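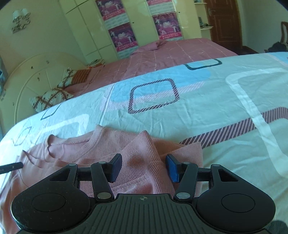

How do I fold a ribbed sweater so it stays folded?

Wullport Home Help - Laundry and Closets

Posted by Rastanden
I fold my pink knit on the bed and it ends up a lump. The neckline bunches every time. Is there a method, or do I just own a lump?

moldovan182
Button it face down, sleeves in, then thirds. Smooth the ribs lengthwise first - never across.
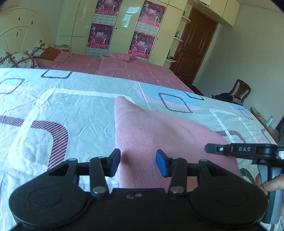

Can I hang it instead?
Hanging stretches ribbed knits at the shoulders, so keep it in a drawer.

Grakura
I roll mine. Looks terrible, takes 5 seconds. Also moldovan182, who said it had buttons?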